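2018年2月6日 星期二

接着上周没写完的说。带关节的那对手指今天终于装上去了，之前的平行夹爪拆下来放在柜子第二层，螺丝在小袋子里，袋子上我写了字，Naveed你别再拿去装相机支架了！

先记控制器的事，免得忘。旧控制器左右两臂各走各的，发指令的时候总差那么一点点，单手抓东西根本看不出来，两只手一起端东西就很明显，右边先动，左边再追，手里的东西就歪一下。Bushra上午把Rivumel的新版固件刷进去了，刷了两次，第一次卡在校验那一步，重启以后好了。刷完以后两边的起步对得很齐，我在曲线上放大看，几乎叠在一起（高兴了半天）。

然后是手指。平行夹爪的毛病大家都知道，夹平的、硬的东西很舒服，碰到塑料筐这种薄边，力小了往下滑，力大了把边压弯。Babar一直主张加橡胶垫，我试过，垫子用不了几天就起边，还得重新粘。带关节的手指会自己弯过去，贴着筐沿往外壁上压，接触面大多了，夹持力可以往下调。我先从60调到27（控制器面板上的百分比），再低就不敢了，留给明天。

下午用洗衣筐试双臂端举，筐里放了衣服，蓝绿色的一件放左边，黑色的一件放右边，颜色差得开，回头看录像好认。

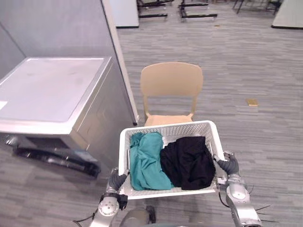
换手指以后，腕部的力矩零点要不要重新标？

要重新标，手指的重量和重心都变了，沿用旧零点的话，手臂一抬平就会读出一个假的力，控制器还会去补偿它。标的时候手里别拿东西，手指全张开，换几个姿态各停几秒再取值。

上面这个是Anum问的，我顺手抄进来，省得下次又有人问。标定脚本还是老位置，文件名后面加了个新字样，别跑错。

说说不满意的地方。一个是手指闭合太慢，从全开到贴上筐沿，肉眼看着都着急，Trarnirora的驱动板默认限速很保守，参数表里有一项可以放开，我还没敢动，想先问问Uzma，她在Abu Hammour那边调过同一块板子。另一个是右臂的走线，我一直没绑好，手腕转到大角度时心里发毛，明天上班第一件事就是买扎带，再套一截编织管。

还有头部相机。两只手端着筐的时候，筐沿正好挡住手指外侧，贴没贴牢从画面里看不全，现在全靠指关节电流猜。Babar说腕上各加一个小相机，我倒觉得先把电流阈值调明白再说，多两个相机就多两根线，线已经够烦的了。我俩为这个争了一中午，饭都凉了，没结论。

Istwood那套夹爪的报价还没回，对方说3月才有样品。要是真来了，得跟现在这对手指放在同一只筐、同一条轨迹上比，别像上次那样各测各的，最后数据对不到一块儿。

待办：
扎带，编织管
问Uzma限速参数
夹持力低于27再试，每次降2，空筐和装衣服的都要跑，每档8遍
把今天的电流曲线导出来，放共享盘，文件夹名写上固件版本
平行夹爪的橡胶垫残胶，谁有空谁擦一下（多半还是我）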